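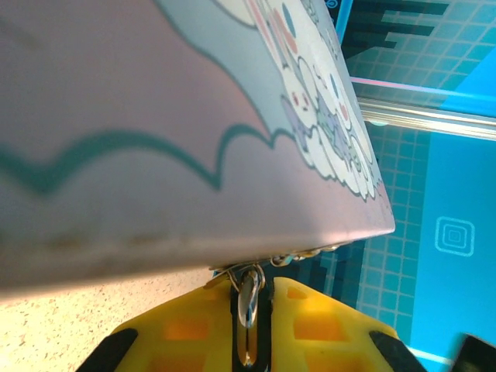 Practicar el agarre con objetos de casa

Cuando empezamos el club de robótica de Novutcombe, allá por septiembre, compramos bloques de espuma para entrenar. Fue dinero tirado, con perdón. Las cosas que más enseñan a una pinza están en cualquier cajón: tarjetas, llaveros, recipientes de plástico, pinzas de la ropa (¡las de muelle duro, sobre todo!). Os dejo los trucos que hemos ido apuntando en la libreta del taller, por si os sirven para el vuestro.

Cosas planas y colgantes

Una pieza plana y grande se coge mucho mejor por algo que sobresalga, como una anilla o un clip metálico, que por la cara lisa. Si no lleva nada, ponedle una anilla de llavero. Cerrad despacio y levantad un par de dedos antes de mover el brazo hacia ningún lado. Y pensad que una tarjeta ancha, en cuanto sube, le tapa media vista a la cámara de la muñeca; Zaid Semaan, que lleva el grupo de los pequeños, les hace ensayar el giro primero sin nada en la pinza.

Las yemas de goma se limpian con un paño apenas húmedo y se dejan secar del todo. Nada de alcohol, que a nosotros nos las dejó resecas.

Trabajar a dos brazos

Lo que más les gusta a los chavales, y lo que más paciencia pide, es que los dos brazos se pongan de acuerdo. Empezad con un objeto que se pueda coger por los dos extremos — uno cada brazo —

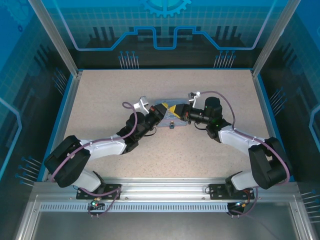 y no tengáis prisa por hacer nada con él. Primero sujetarlo quieto y contar hasta diez. Después, subirlo y bajarlo un poquito. Si un brazo tira más que el otro se nota enseguida, porque el objeto se tuerce, y entonces toca soltar y volver a empezar, sin dramas.

Para el concurso de Onthorpe hicimos 34 repeticiones seguidas de este ejercicio, y Selorm Agbenyega, nuestra alumna más terca (lo digo con todo el cariño), pidió otras 70.

Los cables

Dejadles siempre una curva generosa por fuera del brazo. Si van tirantes, el conector acaba sufriendo, y cambiarlo en mitad de una tarde de club es un fastidio. Una vuelta de velcro cerca de la base va de maravilla, mejor que las bridas, que luego hay que cortar.

Al recoger, brazos en reposo, corriente fuera y las piezas pequeñas a su caja de galletas con el nombre del equipo escrito en la tapa.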